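Week 4 — plain weave, and why your tea towel has a selvedge

Right, before we start, hand your November reading sheets to Carleen Donnelly if you still have them. I won't chase.

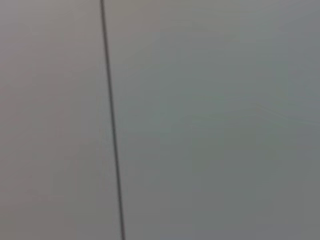
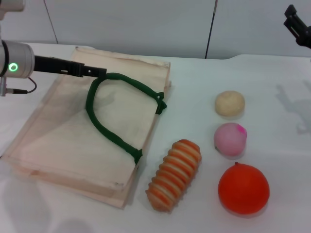
Plain weave is over one, under one, all the way across. Canvas is plain weave, and so is muslin — the yarn and the spacing do the rest. I think of the warp as the boss, as it takes all the strain on the loom.

At the edges the weft turns back on itself, and that's your selvedge. Mine always pulled in when I was learning! Leave a bit of slack at each turn.

For next time, weave 20 rows and bring the sample in, wobbles and all.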